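Last updated in September
Filed under: Short stories, Family

The Ferry to Tinetari

Darlene Campbell bought two tickets, although she was alone. The man in the window did not ask. He pushed them under the glass with her change, and she put one in her purse and kept the other in her glove.

Her mother had lived in Tinetari before she was married. In the family they spoke of it like a place from a song. There was a bakery named Kowalchuk, there was a hill with goats, and there was a man, Dale, whose last name was never said at the table.

The ferry was late. On the bench beside her an old man was peeling an orange with great patience.

"You visit somebody?" he asked.

"I don't know yet," said Darlene.

He gave her half of the orange. It was sour, but she ate all of it, and then she had nowhere to put the peel and held it in her hand until they were on the water.

In her coat she had the letter. It was short. The house at 221 Hill Road is still standing, it said, and the blue cups are still in the kitchen, and if Rhonda ever wants them she should come before the winter. It was signed D. Lemieux. Her mother had kept it for many years inside a cookbook, at the page for plum dumplings, and had never answered.

The bakery was now a shop for telephones. The goats were gone too, but the hill was there, and it was steeper than in the stories. Darlene stopped twice to breathe. At the gate she took off her gloves - she did not know why, it was cold - and the second ticket fell on the path.

The man who opened the door had flour on his sleeves. He looked at her for a long time, then at the ticket in her hand.

"She did not come," he said.

"No. But she told me about the cups."

He stepped back to let her in. The kitchen smelled of plums, and the water was already on the stove.

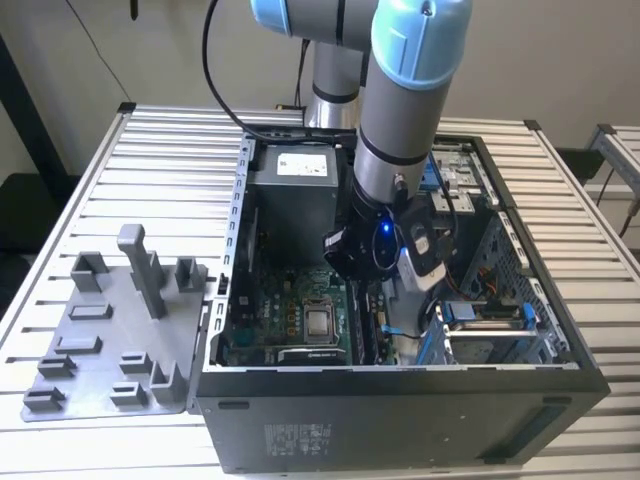
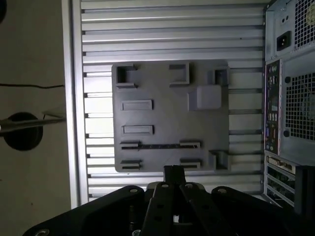

Diane Grewal

486 shares | 2 comments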